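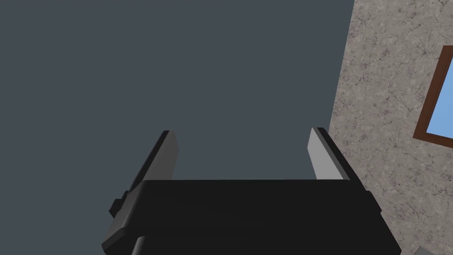
New on the Middle Grade Shelf: The Siltdale Ledger

The fourth Kornamico book came in on Monday, January 6, 2020, which means the people who have been asking at the front desk whether it was in yet can now ask whether it is back yet. We have two copies. We had hoped for more, and so had you.

If you have not met the series, it follows a twelve-year-old courier named Erdem who works for Kornamico, a delivery company that is plainly a spy agency and has the worst cover story in children's fiction. Its trucks have no packages in them. Its uniforms have built-in parachutes. Parents in these books see all this and ask whether there is a discount for two-day shipping.

In the first three books Erdem was sent to a mountain, a submarine and a very large opera house. The Siltdale Ledger sends him to Siltdale, a river town whose main attractions are a closed button factory and a bridge everyone is tired of. He has been demoted. At the end of book three he blew up something expensive, and Kornamico, like any employer, wants him to think about what he has done. He is told to deliver actual mail.

Naturally the mail goes wrong. On his third day he finds an account book in an undeliverable bag, addressed to a house that burned down before he was born. The entries are all in tiny sums, paid out every April to somebody called Rokov. Readers of book two will sit up at that name. Readers who skipped book two will be fine, as Erdem explains it to his bicycle in chapter four.

I won't say who or what Rokov turns out to be. I will say that I guessed, was very pleased with myself for 28 pages, and was wrong. My nephew guessed too and was right, and has been hard to live with.

The book is 272 pages long, the shortest of the four, and the better for it. Book three ran to 381 and spent a good many of them in an air duct. This one moves. There is a chase on foot through a flooded school gym, a chapter told entirely in redirected postcards, and a long stakeout in a laundromat that ought to be dull and is the best thing in the series. Erdem has run out of quarters and has to keep washing the same sock to justify being there. I have read grown-up thrillers with less tension in them and far more submarines.

What I liked most was the town. Spy stories for this age tend to treat ordinary places as somewhere to leave in a helicopter. Siltdale has a hardware store that closes for lunch, a newspaper that comes out when it feels like it, and a woman at the ferry office who knows everything and charges for it. By the halfway point Erdem has a favorite sandwich. When the bad guys finally show up, you mind a lot more than you would about another opera house.

Now the complaints. The gadgets are an afterthought this time, and the exploding stapler from the cover appears on exactly one page, where it does not explode. The villain makes a speech near the end that could have been an email. And the last chapter stops on a cliffhanger so blunt that one of our early readers brought the book back to the desk to report that it was missing a piece. It isn't. That is how it ends. Book five has no date yet.

On the question of age: the jacket says eight to twelve, and I'd go along with that. There is a scary bit in the button factory after dark, and a dog that is in danger for a page and a half. The dog is fine. I am spoiling that on purpose and will not be taking letters. Strong seven-year-olds can manage it as a read-aloud, although whoever is reading should practice the postcards first, as every one of them wants a different voice. I gave up at the Belgian dentist.

For anyone starting from the beginning, the first three are shelved under K for Kornamico on the low shelf by the window. They belong under the author, I know. They were there for a year and nobody could find them. The audiobook of book one is back as well, with disc five replaced, so you will at last learn how he gets off the mountain.

If your household finishes this one and needs something while it waits, try the shelf marked Codes and Ciphers, call number 652, which has picked up some new titles. The one with the cardboard cipher wheel still has its cardboard cipher wheel — please keep it that way.

Loans on the new book are two weeks with no renewals while there is a waiting list. There is a waiting list.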